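3.2 Thread and tissue

I'll admit the thread surprised me. When Ilham Ouali and I started planning this part of the study, we figured the tissue would be the hard thing to get right and the suture would take care of itself. We had 22 practice sessions on our list and 2,323 stitches by the end of June, and my notes from most of them are about thread — where it loops, where it lies flat, where it ends up when you want it somewhere else.

A braided strand holds a bend longer than I expected, so a big loop over the stitch is common (see Figure 2). We scored slack by eye, on a sheet Han-gyeol Cho drew up for us at Bensaid, and we kept loose ends separate from the working strand.
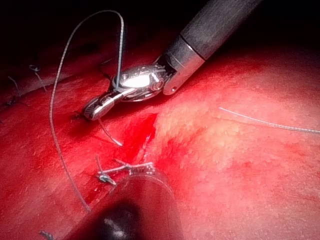

Figure 2. Jaw tips at a small puncture point in red tissue, with gray-white braided suture looping high above. Another thin strand lies across the paler tissue at right.

Puncture points were the other thing we argued over. Ilham wanted to score each one for size, and I wanted to score only the ones with bleeding next to them. We tried it both ways on 50 stitches and went with hers, mostly to keep the sheet simple. Thread that lay almost flat got its own column — I still think that column should have been split in two, and Section 4 gets into why.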